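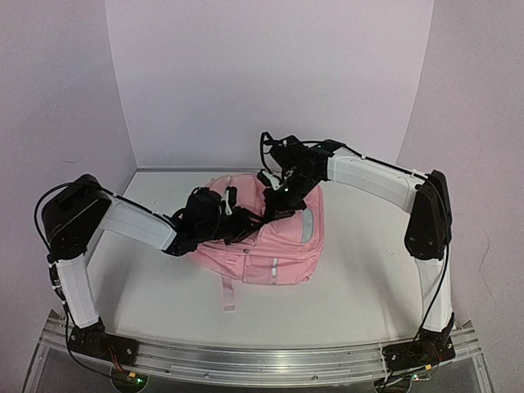 开学一个月，聊聊孩子的书包

八月底那次旧书包交换会办完以后，好多家长写信来问还有没有下一场。有的！而且这回地方大多了，放在巴基耶（Bakier）社区活动中心的一楼大厅，摆得下长桌，也留得出给孩子们试背的空地。

先说说上次的情况。登记收到的书包一共122个，换出去103个，剩下的都送到了马祖雷克（Mazurek）街的二手店，店里说低年级的小号包几乎一上架就被拿走了。我自己原本只想去帮两个小时忙，结果待到收摊，还给女儿换回一个带侧袋的深蓝色书包，她现在连去外婆家都要背着（里面装的全是贴纸）。

最热闹的要数修补桌。阿查娜·瑙蒂亚尔（Archana Nautiyal）带来了她那台老缝纫机，现场换拉链、补背带，一个下午手没停过。她教了大家一个特别好用的办法：拉链发涩的时候，先别急着换，拿铅笔芯在链齿上来回涂几遍，再慢慢拉几次，多半就顺了。我回家试了三个包，成了两个，第三个是拉头松了，用小钳子轻轻夹紧两侧也救了回来。背带根部开线的，她建议用粗一点的涤纶线，来回缝成一个方框，中间再打个叉，比单走一道线结实得多。

也有不少人问怎么洗。我们家的做法是先把口袋全翻出来抖干净（饼干渣、橡皮屑，还有一张八月的电影票），温水里放一点中性洗涤剂，泡上一刻钟，用软刷子刷底部和背板，然后倒挂在阴凉处晾干。有硬衬板的包别扔进洗衣机，衬板一弯就很难再平回来。浅色的包领口发黄，可以拿小苏打调成糊敷一会儿，再用湿布擦掉。

再说重量。开学这几周我每天早上都把女儿的书包拎一拎，越拎越沉！后来和她约好星期五晚上一起清包，图书馆的书归一堆，写完的本子归一堆，水壶到学校再灌。就这么一件小事，她自己现在收得比我还起劲。背带也顺手调一调，包底大致和腰平齐，走起路来不会一下一下地撞。

下一场交换会定在2020年10月4日，星期日，下午两点到五点。除了书包，这次也收笔袋、饭盒袋和运动鞋袋，干净、能用就行，旧一点完全没关系。修补桌会多添一张，还缺会用缝纫机的朋友，想来试试手的请直接回复这封邮件，线和针我们备好。手里有闲置拉链头、织带、扣具的，也请一并带来，上次12毫米的插扣最先用光。

停车请走北门，推婴儿车的从侧面的坡道进大厅。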